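Robots Have Rules, Too!

Your school has rules. No running in the halls. Wash your hands before lunch. Soccer has rules, and so does crossing the street. Did you know that robots have rules? They do, and some of them are really clever!

Robots don't make up these rules. People do. Engineers, safety experts, and the workers who share a room with robots all sit down together and argue about what a robot should be allowed to do. When they finally agree, they write it down. A set of rules that lots of people agree to follow is called a standard.

Let's look at some of the big ones.

Keep your hands to yourself

A robot arm can be very strong, and it can't feel sorry if it bumps you. So a robot that works near people has to move slowly and gently. Some have sensors that notice a person coming close. Others have to stay behind a fence, and if someone opens the gate, everything stops right away.

Have a big red button

Have you ever seen a fat red button on a machine? That's an emergency stop. Anyone can push it, even the newest person in the room. You don't have to ask first! At Nestlow, a workshop where robots learn household chores, Gladys Rashidi teaches every visitor where the button is before they even take off their coats.

Squeeze just enough

Think about picking up a strawberry. Now think about picking up a hammer. You use your fingers differently, and you don't even have to think about it! A robot does have to think about it. Its "hand" is called a gripper, and good practice says it should use only as much squeeze as the job needs.

Cloth is one of the trickiest things of all. It flops, it bunches up, and it never lies the same way twice. Seams and folds can hide under each other. Before a robot can handle clothes by itself, people often show it how by holding a gripper in their own hands and doing the job with that. 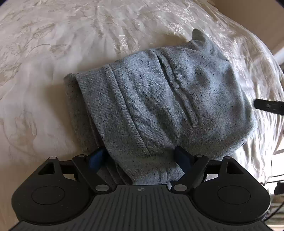
The team at Nestlow has its own rules for this kind of work. Faraji Kimaro wrote them on a big sheet of paper by the door:

Empty the pockets first.
Check for pins, zippers, and loose threads.
Never tug if the cloth is stuck. Let go and try again.
Keep fingers away from the moving parts.
Stop when you're tired.

That last one is for the people! Tired people get sloppy, and a robot that learns from sloppy work will be sloppy too. In November the team recorded 1,000 practice tries with clothes, and they threw out 500 of them for breaking a rule. That's half! Faraji says he was glad to do it, and they started on the next batch right after lunch.

Ask before you look

Many robots use cameras to see. Would you want a camera in your bedroom without knowing about it? Probably not! So there are rules about pictures, too. People should know when a camera is on, what it's recording, and who gets to look. They should be able to say no.

Who checks?

A rule isn't much use unless someone checks it. Muthoni Mugo is a safety inspector, and she tests grippers by pinching things with them. She uses a springy gadget that measures how hard the gripper squeezes. If the number is too high, she writes it down and the robot goes back to the engineers.

Try it yourself!

You need 2 wooden spoons, a T-shirt, and a friend. Hold a spoon in each hand and try to fold the shirt without touching it with your fingers. Your friend is the inspector and can shout "Stop!" at any time. When you hear it, freeze!

Now write three rules that would make the job safer or neater, swap places, and see if your friend can follow them.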